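Rodbridge Film Society – Members' Forum
Programming and Policy > Proposed changes to the short film competition

Started by rodbridge_programming
December 12, 2022

Members are invited to comment on the draft rules for next year's short film competition. The principal changes are as follows. The maximum running time would be reduced from 15 minutes to 12. Each filmmaker would be limited to 2 entries. Screenings would move from the Pacheco to the Malden Hall, which can offer us the full weekend in August. The draft is attached to the members' notice, and comments posted in this thread will be considered before the rules are adopted.

Reply by stalls_left
I support the limit on entries. At the last competition one filmmaker had five shorts in the preliminary viewing, and the selection panel was obliged to watch all of them in full.

I do not support the move to the Malden. The Pacheco opened in 1901 and has a proper raked floor. The Malden is a flat hall with stacking chairs, and anyone seated behind the sixth row will have difficulty reading subtitles.

Reply by pokberg_shorts
I write on behalf of the Pokberg Shorts group, which has submitted work to this competition for several years. Our members are concerned by the reduction in running time. Three of the films we are preparing run between 12 and 15 minutes and were planned under the existing rules. It would be reasonable to apply the new limit only from the following year.

We would also ask that the draft state whether end credits count toward the running time. The current rules are silent on this point, and two of our entries were treated differently as a result.
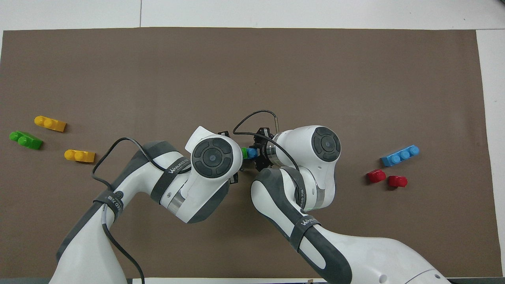
On the question of format, we have no objection to digital files only. We do request that the society accept a replacement file up to the day before the screening, as it did in the past.

Reply by rodbridge_programming
Thank you. Credits are included in the running time under the draft, and the wording will be amended to say so plainly. Replacement files present a difficulty. The program is assembled as a single reel and tested in advance – a late substitution means testing the entire reel again.

Reply by reel_change
I must disagree with pokberg_shorts regarding the delay. A shorter limit allows 11 films in each session where we now show eight or nine. Many entrants were turned away last time, and they should not have to wait another year. A film of 14 minutes can usually lose two of them without harm.

Reply by pokberg_shorts
That is a matter for the filmmaker to decide. A cut made to satisfy a rule is seldom the cut the film needed.

Reply by stalls_left
May I ask whether the Pacheco was offered a different weekend? The draft gives availability as the only ground for moving.

Reply by rodbridge_programming
The Pacheco was asked for two other weekends and could offer evenings only. The afternoon session for student films would have been lost. With regard to sightlines, the Malden has agreed to raise the screen, and subtitled films can be placed in the smaller session.

Reply by reel_change
I would prefer that subtitled films not be grouped together in this way. They should be programmed on the same basis as any other entry.

Reply by rodbridge_programming
Noted. The point will be added to the list for discussion, together with the request for a delayed start to the new running time. The entry form will not be issued until both have been settled.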